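Grip force rules for produce work, what does your shop use?

sullport_bench
Hi all! We're rewriting our handling sheet over at Sullport and I'd love to hear how other folks word theirs. The old one (from March) says "lowest force that holds," and everybody reads that differently. I'm leaning toward a hard cap of 65 percent for any container, plus an 8 second hold before any sideways travel. 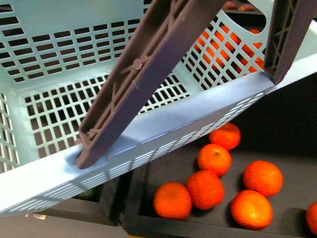

My bigger worry is what counts as the load path. I'd like the sheet to say you never carry a container over loose fruit, full stop, and you can see we're not there yet, with the basket up in the fingers and mandarins lying in the tray right under it. If it slips, you've got bruised fruit and a bad afternoon.

nuttallfan
Love the hold, hate the full stop. On a small table you'd never get anything done! We allow it if the lift stays low.

doko_dee
I'm with sullport on this one. We ran around 900 lifts before we wrote that rule down and I wish we'd done it sooner. Low lifts still drop things.

nuttallfan
Fair, but was that on rims or handles? We treat those separately.

doko_dee
Rims, mostly.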